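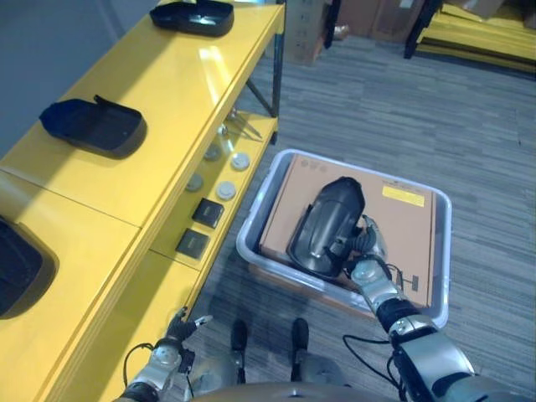 Two-armed robot coming to our kitting area – what should I be asking for?

Community Help > Work and Workplaces > Automation

Posted by Valter Brekke

Hi all, first post after a long time reading. I'm on days at Ditutgate, in the parts kitting area. We take black moulded covers and trays and the little bits that go with them, get them into plastic bins in the right mix, and send the bins on to assembly. Yellow benches, carpet tiles underfoot, cartons everywhere by Thursday. There are 56 of us on the site, and I've been on the benches longer than most.

Management have told us a humanoid robot is going to take on part of the bin work. A proper two-handed one with fingers, not an arm bolted in a cage. I'll put my cards on the table, I'm pretty excited! My shoulders are cooked from years of leaning over low bins and if something else wants to do the leaning, it's welcome to it. I've watched it on the trial bench and I could have stood there all shift.

But I've also been put forward as the person who collects everyone's questions before the next meeting, and I don't want to turn up with just "wow". People are asking me things like:

Are we going to be working beside it or somewhere else?
Who gets the blame when a bin goes through with the wrong part in it?
Do our pick targets go up because "the robot is helping"?
Is there training, and is it paid time?
What happens to the casuals?

I can answer exactly none of those. Has anyone been through this in a place where the work is small, fiddly and always changing? I'm not after the big picture of whether robots are good or bad, I can get that from my brother-in-law. I want to know what changed on the floor in the first few months and what you wish you'd asked for early. Any trade, any size of shop.

Cheers,
Valter

Reply from kitbench_jo

Oh, I love this question, and congratulations on getting in early enough to ask it! We went through this at Tadari, which is smaller than your place but very much the same sort of work (mouldings, clips, discs, loads of cartons). I'm going to ramble, so put the kettle on.

The biggest change for us was the bench layout. Before the robot, everybody had their own way of setting out parts. I put my small parts closest to me, the bloke opposite had his in old lunch containers, and it all came out fine because each of us knew our own mess. A robot needs things to be findable. So suddenly there was an agreed place for bins and an agreed place for trays, and if you parked a carton on the floor in the wrong spot you held up the job. I grumbled for a fortnight and then realised I could walk up to anybody's bench and start work. New starters picked it up so much faster. If I could go back I'd ask for the bench crew to draw that layout ourselves. Ours was drawn up in the office and we had to redo it, because the person who drew it had never had to reach the back of the shelf.

Second thing is that your job gets more varied, at least to begin with. Somebody has to bring parts up, take full bins away, check them, and decide what to do with the odd ones. Curved covers were the troublemakers for us – a shape like that has no obvious place to grab, and it matters a lot which end goes into the bin first. All of us knew that in our hands and had never once said it out loud. I spent a very enjoyable morning with the engineers explaining how I pick one up, doing it in slow motion, and having them ask "why did you turn your wrist there?" I had no idea I did!
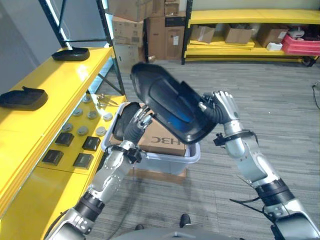 So that know-how is worth something, and my advice is to get it recognised on paper. We had bench people spending hours a week teaching, checking and fixing setups while still being paid and graded as pickers. It took a while to get a new grade written up. Ask for that at the start, with a name for the role and a rate attached to it, because once you've been doing it for free for half a year it's a much harder chat.

On targets: ask for them to be frozen while it beds in. We got 10 weeks and it was the best thing we asked for. For the first part of that we were slower overall, and if the old numbers had been hanging over us people would have started working around the robot and never given it a fair go.

On blame: we keep a plain exercise book at the end of the bench. Any wrong bin gets written down with what was in it, no names. The engineers read it every morning and they fix things out of it. Much better than the form we used to have, which wanted a signature in three places and so never got filled in.

On where you'll be standing, please get the walkways and the stop procedure shown to every single person on the floor, cleaners and drivers included. Ours were shown to the day crew only and the arvo crew had to hear it second hand. That was fixed quickly once we complained, but it shouldn't have needed a complaint. Ask where the cables run too. It sounds petty until you've got a trolley in your hands.

My back is better, by the way. I do a lot less bending and a lot more walking, and I go home with enough left in me to garden. I wouldn't go back to the old bench. I do miss the radio though – our end of the room got rearranged and we lost the power point it lived on. Get that in writing as well!

Happy to send you the list of questions we took to our meeting, just message me through the site.

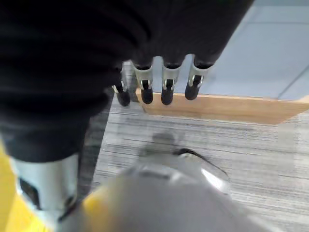 Reply from Marnie P

Agree with nearly all of that, but I'd push harder on the casuals. At our place the permanent crew did nicely and the casual shifts were just not offered any more. There wasn't an announcement. The roster got shorter and people found out by looking at it. So Valter, don't let "no job losses" be the whole answer at your meeting. Ask about hours as well as jobs, and ask to see the roster plan for the next few months, with the casual shifts on it.

Also ask who owns the recordings if they film you working to teach the machine. We were happy enough to do it, quite a few people enjoyed it, but we wanted it agreed that the footage was for teaching and would never be pulled out to time us or discipline someone. They said yes straight away. It took 20 minutes of a meeting and everybody relaxed.

Otherwise it's been good. Noise is about the same, the work is more interesting, and the young ones are very keen to get on the training.

Reply from dazza_forks

we got one at Pesterov, its alright. mostly I just drive pallets past it. ask for a bigger spot for empties, you will run out of room

Comment from Valter Brekke

You are all legends, thank you! Jo, I've messaged you. The exercise book is going on my list today, and so is the layout drawing, because I can already name the person who will want to do it from upstairs with a ruler.

Marnie, the hours question is the one I would have missed. Two of our casuals read this over my shoulder at smoko and both pointed at your paragraph, so it's going to the top of the page. I've asked for the roster plan to be brought to the meeting, and the reply was "we'll see what we can do", so I'll be asking again.

Dazza, noted about the empties. We're already stacking cartons against the back wall, so I believe you.

I've also put my hand up for the teaching side of it. I tried Jo's trick of picking up a cover in slow motion and describing it as I went, and I got as far as "well, you sort of tip it" before I was stuck. Going to have another crack tomorrow with someone writing it down for me. I'll come back and post what we end up agreeing on.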